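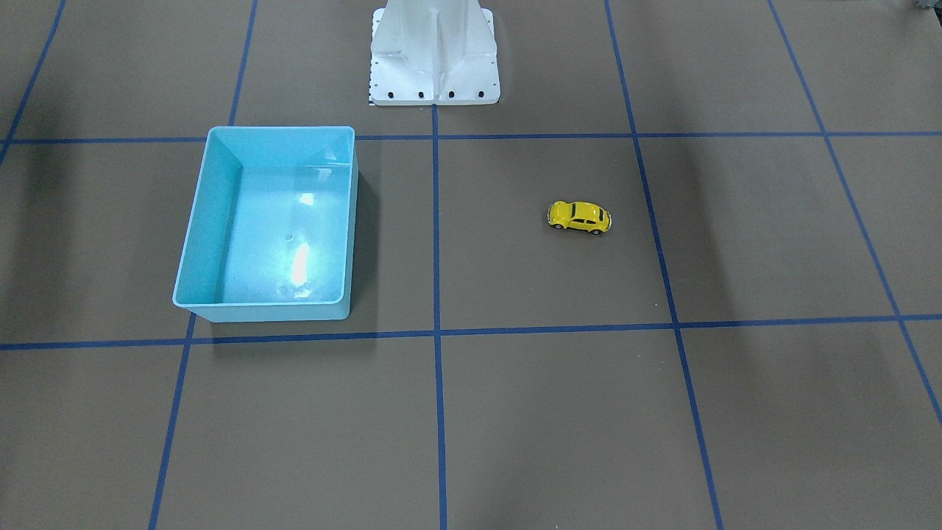
Fig. 1. Gray surface with blue tape lines

Pop-Up Bike Lane on Medham Street: What We Tried and What Riders Said
Rosário Bragança and Rui Vilela
Final report, Transportation Planning Studio

Background

Medham Street is the only flat way from the Peixoto apartments to downtown. Two travel lanes, parking on both sides, no place for bikes. Most people on bikes use the sidewalk. City wants to repave it anyway so the timing was good. Our question was pretty simple: if you take away one row of parking and put in a temporary lane, do people use it, and do the shops hate it.

We picked the stretch between Lesard Avenue and the Drerkine warehouse. Short, but it has the worst crossing (the one by the bus stop).

What we did

Lane was up for 14 days in February. Cold, and it rained a lot. Not the month we wanted, but the permit took forever. Materials were traffic tape, cones, and borrowed planters. Speed limit on the street stayed at 25. The parking on the north side was closed the whole time except for one loading spot at the hardware store, which we added after the owner asked.

Handed out 500 survey cards, half to shops and half to people riding or walking by. Nearly 2 weeks of counts too, mornings only, becuase of class. Rui did the counts, Rosário did the surveys and talked to the owners.
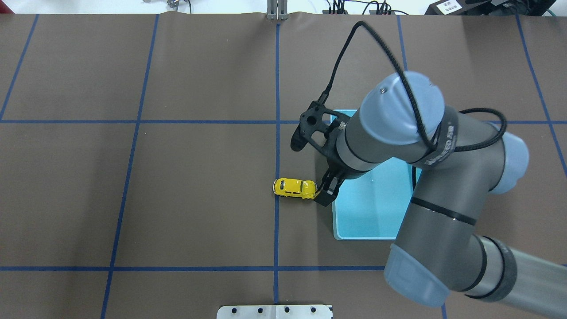

Fig. 2. Yellow toy car, blue tape grid

What we found

More bikes in the lane than on the sidewalk by the end of the first week. Sidewalk riding did not go away. Mostly it was kids and people going the wrong direction, because we only built the lane one way. That was a budget thing and we'd do it differently.

Drivers slowed down at the crossing, at least when we were standing there. We didn't have a radar gun so take it as an observation only.

Cones got moved almost every night. Planters stayed put. Tape peeled on the wet days and had to be redone by the bus stop, where the buses pull in over it.

Shop owners were split. The bakery liked it, the dry cleaner really did not. Main complaint was deliveries, not customer parking, which surprised us. One owner thought the lane was permanent and was upset nobody had told her, so our flyers were not clear enough.

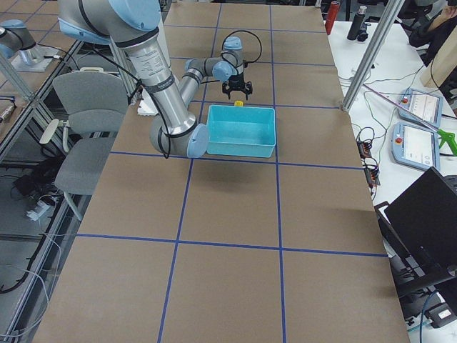 Why was the lane put on the north side of the street?
The north side has fewer driveways, so there were fewer spots where cars had to cross the lane. It also kept us away from the school drop-off on the south side.

Problems with our data

Morning counts miss the after-school crowd completly. The survey cards from shops came back faster than the others, so owners may be over-represented. No "before" count on a rainy day to compare to.
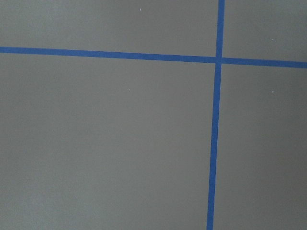 Recommendations

Two-way lane next time, or a pair of one-way lanes. Planters instead of cones everywhere. Keep a loading spot on each block from day one. Put the end date on the flyers in big letters. Run it again in warmer weather and count afternoons.

The bus stop needs its own design. Either the lane goes behind the stop or the buses and bikes share the space with markings, and we did not have time to test either one.

Report turned in Sunday, June 28, 2020. Survey card text and count sheets are in the appendix.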